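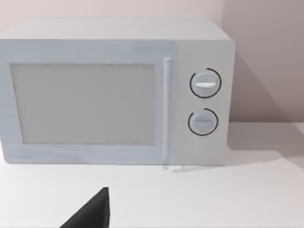 Our project began as an argument about the word "success". The brief asked us to review whether the good-practice rules for testing household manipulation policies are being followed, and by week two Umesh Pathak and I couldn't agree on whether a robot that nudges a door and stops has opened anything. The microwave task is a fair place to have that fight. The simulated oven has a door with a tall handle, a window you can't see through and two round knobs with a black arc around each, and neither arc carries a single number. So when a task sheet says "set the dial to medium", I'd like to know who decided where medium is. In our copy of the task sheet, nobody had.

1. What we reviewed

The Mivesine test set is a group of simulated kitchen tasks used in the second-year automation stream. It comes with a code of practice, written by Santosh Tyagi's lab group and revised in May, which runs to 71 clauses. We were given read access to 269 logged trials of one gripper policy, along with the score sheets and the software settings used for each batch. Ritu Lodhi handled the logs, Qianru Han did the clause-by-clause reading, Umesh re-scored the trials and I wrote this up. Our supervisor was Pallavi Solanki.

We didn't train anything and we didn't run the policy ourselves. Readers hoping for a better robot at the end of this should look elsewhere.

2. The rules as written

Most of the clauses are sensible and a fair few are dull, as they should be. Clause 4 says the success condition must be fixed before the first trial. Clause 9 says every trial started must be reported, including those stopped by the operator. Clause 22 wants the random seeds recorded. Clause 31 says any claim about performance "in the home" needs evidence from a home.

The trouble is the wording. Of the clauses Qianru read as binding, many use "should" and leave it there. "The operator should record the lighting settings" can be met by an operator who meant to. We asked the lab group whether "should" was meant as "must" and got two different answers on the same afternoon.

3. Where practice drifted

Clause 4 was the worst. The score sheet for the oven task had a success condition, but the file's edit history showed it was changed partway through the batch, from door fully open to door moved past a set angle. The new condition may well be the better one. Changing it with half the results in is still the thing the clause was written to stop, and the earlier trials were never re-scored.

Clause 9 came next. The plan for the batch called for 1,000 trials, the summary page quotes 800, and the folder we were given held 269. There may be an innocent explanation (Ritu thinks a storage quota), but the summary page doesn't give one. We've based nothing on the other runs.

Object variety is covered by clause 17, which asks for "a representative range of household items". Representative of whose household? The list has bowls, dishes, cabinets and appliances, all clean and all placed with plenty of bench around them. My own kitchen in a share house would fail this standard badly. 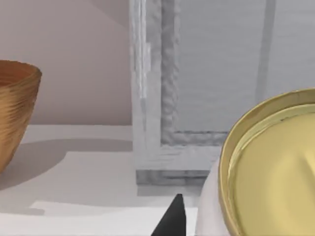
Figure 2. Simulated bench view with brown bowl, round golden-yellow dish and grey cabinet behind. Gripper fingertip at bottom centre.

Views like Figure 2 were the hard ones to score. The bowl and the dish both run past the sides of the picture, and a scorer asked whether the gripper is clear of everything has to decide from what's left. Umesh and Ritu scored a batch of these separately and disagreed often enough that we stopped and wrote our own rule: if the camera view can't settle it, the trial is marked "undetermined" and stays in the total. The code has no such category. A scorer must tick pass or fail, and I suspect most people feeling kindly toward their own project tick pass.

4. The outside standard

The code borrows its structure from Desden, an industry guideline for gripper testing on assembly lines. Citing it gives the document some weight. I'm not convinced the weight is earned. Desden assumes fixed parts in known positions and a trained person standing at the stop button, and its section on contact force was carried over nearly word for word into a simulation where contact force depends on a solver setting that the logs don't record.

5. What we'd change

Replace "should" with "must" in clauses 4, 9, 17 and 22, or delete them. Lock the score sheet once a batch has started. Add "undetermined" as a third result. Put numbers on dial tasks, in degrees of rotation. Record solver settings with the seeds.

Pallavi thinks the third of these will be resisted because it lowers everyone's pass rate. Qianru would go further and require an outside scorer, which I'd support if somebody could say who pays for one. Our re-scored sheets and the clause table are in the project folder under Appendix B.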